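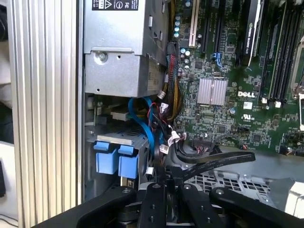
Keeping Office Computers in Service Past Their Replacement Date

The Plalurdale office of Bumstead adopted a revised equipment policy in July. I was responsible for drafting it, and several readers of this blog have asked for an account of how the policy came to be written. The views below are my own and do not represent a statement by the company.

Under the previous rule, every desktop computer was retired on a fixed schedule, regardless of condition. The office maintains 136 desktop machines, most of them used for correspondence, invoices and the records database. A fixed schedule is simple to administer and easy to defend at budget time. It also sends a large number of serviceable machines out of the building, and the new ones must be set up, labeled and entered in the register before anyone can use them.

The revised policy replaces the schedule with a yearly review. Each machine is judged on three questions: whether it still receives security updates, whether the person using it has reported delays, and whether any repair can be completed for less than $200. A machine that passes remains at its desk. One that fails on memory or storage alone is upgraded in the office - a change that the earlier policy did not permit at all.

The register itself required more attention than expected. Entry 1746 had been assigned twice, once to a desktop and once to a label printer, and the correction had to be carried through the insurance papers as well. Staff are now asked to read the number from the tag and not from memory when they submit a request.

Storage drives are treated separately. A drive leaving service is erased, recorded and held in a locked cabinet until Ekanayake collects it for recycling. The collection form must be signed by the department that used the machine. Departments have been slow to return these forms, and a reminder now goes out before 8 in the morning on collection days.

The Momero branch has asked to follow the same procedure. Its machines are older and its storage room is small, so the review there will begin with the equipment that is already out of use. The branch has requested a shorter version of the form, and I am preparing a draft that fits on a single page.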